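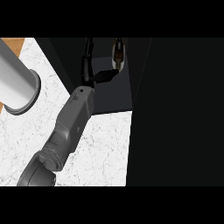
Myroslav Maksymiv replied to the previous entry that the paste was not at fault, and that the lifting along the spine of the Eskildsen ledger should be put down to the old glue left underneath it. He asked that no further batches be discarded until the residue had been looked at under raking light. The point is accepted, and the work below was arranged to answer it.

Print this page | E-mail this page
Search the notebook Enter keyword Go

Kandenell Bindery and Paper Workshop
Bench notebook, January
Subject: Eskildsen ledger, volume 2, spine lining and paste trials

Monday, morning

The ledger was taken out of the press at 8:15. It had been under weight for 36 hours, which is longer than the workshop normally allows, owing to the weekend. The text block came out flat. The head of the spine is sound. The first lining, applied last week, has let go from the second sewing station down to the tail and can be raised with a bone folder without any force. Where it has let go, the underside of the lining carries a brown, grainy film. Where it has held, the film is absent or so thin that it does not show.

This supports Myroslav's reading. The paste went down well onto the film, and the film then parted from the folds. The earlier remark in this notebook that the paste was "weak, probably old starch" is withdrawn. The batch in question has gone down the sink and cannot be tested, which is regrettable.

Condition, for the record. The volume is an account ledger of 190 leaves in a half-leather binding, sewn on tapes. The boards are detached, and the front board is stored separately in the gray folder with the label fragments. The leather on the spine was past saving and was lifted in pieces at the start of treatment. Most pieces are in the envelope pinned to the job sheet. The piece with the tooled figure is in its own envelope and must not be placed under weight. The first and last gatherings are weak at the fold. There is staining at the lower corner from the beginning to the end of the volume, consistent with handling, and no treatment of it has been requested or is proposed.

The lining was removed in full. It came away dry except at the head, where a little fresh paste was brushed on and left for ten minutes to soften the bond.

Removal of the old glue

The residue is animal glue. It swells readily in cool paste and goes tacky between the fingers. It was removed by poultice, as follows.

A stiff wheat starch paste was laid over a single section of the spine, between two tapes, and covered with polyester film to keep it from drying. After fifteen minutes the film was lifted and the softened glue was taken off with a spatula, working from the center of the section toward each tape. The section was then wiped with a barely damp swab and blotted. The next section was not begun until the first had been blotted twice.

The first attempt was left too long. Moisture had begun to travel into the folds of the middle gatherings and a faint line could be seen at the gutter when the block was opened. The line has since faded, but it may return, and the gutter should be looked at again before the endpapers go on. Ten to fifteen minutes is sufficient for this glue. Anyone continuing the work is asked to use the timer and to remain at the bench while it is running.

Barbara Rutkowska suggested a thinner poultice with a shorter dwell, repeated as required. This was tried on the last section and was the better method. Three short applications removed what one long application had not, and the folds stayed firm to the touch throughout. It took more of the morning. It should be adopted for the remaining Eskildsen volumes.

Along the edges of the tapes the glue is thick and glassy and has soaked into the weave. It was reduced but not cleared. Further work there would disturb the sewing, and the sewing is good.

Paste, new batch

Cooked after the morning break in the small pan, over a low setting, with constant stirring. The starch was soaked beforehand in part of the water. Total water for the batch was 465 ml, a larger quantity than usual, as paste was needed both for the poultice and for the lining. The mixture turned from white to translucent a little sooner than expected and was kept on the heat for a further twenty minutes. It was covered and cooled at room temperature, then pushed through the horsehair strainer.

First pass through the strainer: lumpy, several hard grains retained.
Second pass: smooth, holds a soft peak, falls slowly from the brush.
Third pass, with water worked in a little at a time: suitable for lining, consistency of heavy cream.

The thick portion was set aside for the poultice. The remainder was divided between covered jars, labeled with the batch letter, and placed on the lower shelf of the refrigerator. The workshop does not add preservative to paste, and this batch is no exception. It is to be used within the week. A jar that smells sour or shows any color at the surface is to be emptied, washed and noted here.

The strainer was found put away with dried paste in the mesh. It was soaked and brushed clean before use. Colleagues are reminded that the strainer is rinsed in cold water at once, and that hot water sets the starch in the hair.

Lining trials

Before the ledger was lined again, trial pieces were made up on the dummy block so that the paper could be settled. The dummy is the discarded trade binding kept under the guillotine. Its spine had been glued in much the same manner as the ledger, and one half of it was cleaned by poultice and the other half left as found.

Medium Japanese paper, new batch paste, cleaned half: held. On being pulled after drying, the paper tore and the bond remained.

Medium Japanese paper, new batch paste, uncleaned half: lifted in one strip with the glue attached. Same appearance as the failure on the ledger.

Pludeo lining paper, new batch paste, cleaned half: held, but the paper is stiffer and the spine resisted opening. There was some cockling at the tail, which may be a matter of grain direction. The sheet had been trimmed before it reached the bench and the grain had not been marked.

Pludeo lining paper, uncleaned half: not tried. The result on the Japanese paper was considered enough.

The medium Japanese paper will be used for the first lining. Pludeo may have a place as a second lining on the heavier volumes, where some stiffness would be an advantage, but the grain must be confirmed on a full sheet first. Barbara has asked for a sheet to be left uncut in the drawer for that purpose.

Afternoon

The spine of the ledger was given a thin coat of paste, left until it had lost its shine, and given a second. The lining was cut with the grain running head to tail, pasted out on the board, and laid from the center. It was tamped through a piece of polyester web with the stiff brush. Particular attention was given to the shoulders, where the previous lining had bridged the hollow beside the outermost folds without touching them.

The block was then set between boards in the Trorkov press with the spine proud and the screw only lightly turned. It will dry in the open air with no heat. The Trorkov is closing unevenly again, and the left side meets the board before the right. A strip of card was placed under the right side as an interim measure. The screw was greased in the autumn and the fault is not in the screw. The platen should be checked against the straightedge when the press is next empty.

The humidity reading in the room was higher after lunch than in the morning. The door to the wash area had been propped open. It has been closed, and the paper drawers nearest to it were inspected and found in order.

Points for discussion

Myroslav holds that every volume in the Eskildsen group should be assumed to carry the same glue and should be cleaned before lining as a matter of course. Barbara would prefer to test each one at the tail, on the ground that volume 1 was rebound at a later date and appears to have been pasted. Both positions can be met by a test at the tail recorded on the job sheet before any lining is cut. Unless there is objection, this will be the practice from the next volume on.

The client's letter asks whether the ledger may be opened flat for copying. In its present state it may not. After lining and the attachment of new boards it should open well through the middle of the volume and less well in the first and last gatherings, which will have been guarded. The reply should say so plainly and should mention the foam wedges.

Still to do

Check the spine at the shoulders once dry, before any cloth is cut.
Inspect the gutter of the middle gatherings for tide lines.
Guard the folds of the first and last gatherings with thin tissue. Use the toned tissue from the upper drawer, the lighter of the two shades.
Order leather. The remaining skin is not large enough for the spine and corners together.
Photograph the label fragments before they are relaxed.
Look at the press.

Time spent at the bench is entered on the job sheet. The half hour lost to the strainer has not been charged to the job.

Last updated: January, 4:40 p.m.
Print this page | E-mail this page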